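Two-arm build keeps crushing or dropping the laundry basket

Posted by Nahom Yimer in Home Builds

I have a two-arm setup going in our shared workshop. The arms are a used Skeltard pair and the head camera is looking down over the work. The job is to take a basket of clothes from the floor in front of a front-loading washer and lift it level. Both grippers get to the rim fine.
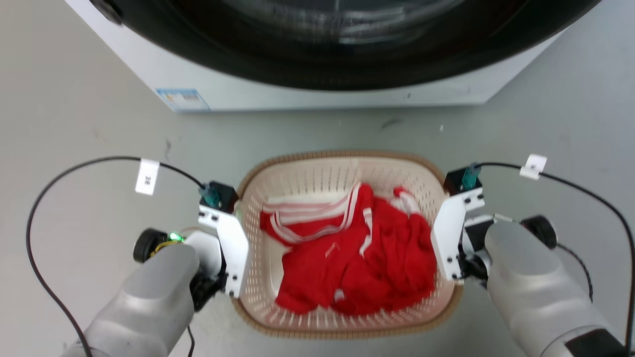
Issue 328

On the lift, one side comes up before the other and the basket tips. If I raise the grip force the wall bends in and the arms fault out. Force limit is set at 400 in the config now. I have tried slower moves and it made no difference. Both arms run off one Vemton board, cables are tagged left and right, and the home positions check out. Is this a timing problem or should I change the grippers?

Aurelio Villaseñor

Timing, most likely. If you send the left command and then the right one, the left arm is already moving while the right one waits. Load both paths first, then start them on one trigger. I had the same fault on mine and it went away after that.

Also lower the force. A plastic rim with slots under it will give before a motor does. Go down to where the basket just slips, then come back up 3 steps. Test with clothes in it, since an empty basket tells you very little.

Rattana Panyasiri

just buy the Brekitz grippers

Elvia Quezada

I would not buy anything yet. Back the arms off, open both grippers and look at where the fingers sit on each side of the basket before they close.
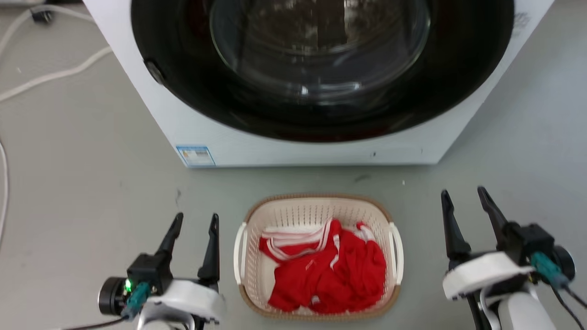

Nava workshop, June

If your basket has handles, try those before the rim. A handle gives the fingers something to close around and you can run much less force. You will need to teach two new approach points, and the wrist angle will be different – mine took an evening to get right.

Aurelio is right about the single trigger. Do that first and change one thing at a time. And pick up any loose cable on the floor near the washer before you add a step where the basket gets carried anywhere.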